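Preparing Keyboards for Return and Storage
Dritdale Equipment Services, Help Page 16

Staff and students returning a wired keyboard to the Pamivska Street counter are asked to clean and bundle it before drop-off. The procedure applies to full-size and compact models alike. It does not apply to laptops or wireless sets, which are handled under a separate page.

What you will need: a soft brush, a dry lint-free cloth, one reusable cable tie and a storage sleeve.

1. Shut down the computer and unplug the keyboard. Pull on the plug, never on the cable.

2. Hold the keyboard upside down over a wastebasket and tap the back gently. Brush between the keys from left to right.

3. Wipe the keys and the cable with the cloth. Do not spray any liquid onto the keyboard.

4. Place the keyboard face down on a clear, flat table. Fold in the feet if they are raised.

5. Gather the cable in loose loops and lay it across the underside. Tight bends near the plug are the most common cause of failure in our stock — please avoid them.

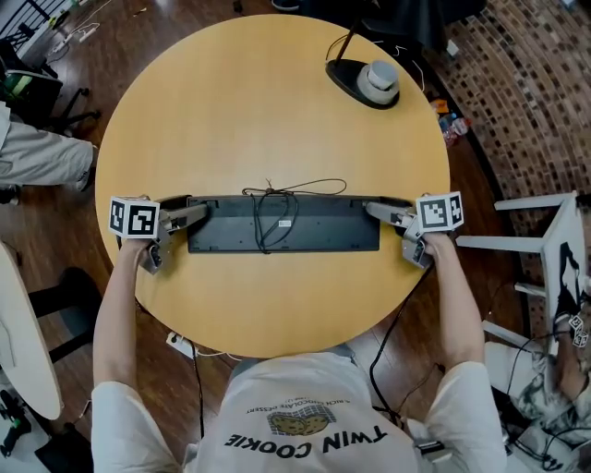

Keyboard face down, with the cable gathered on the underside.

6. Fasten the loops with the cable tie. The tie should be snug but should not pinch the cable.

7. Copy the model number from the label onto the return slip. Lift the keyboard by its two short ends and slide it into the sleeve.

Returned keyboards are kept for 30 days before they are issued again. Items with missing keys or damaged cables should be handed to Ona Eglītis at the counter and must not be placed in the return bin.

Page last reviewed 13 March 2026 by Toivo Pitkänen.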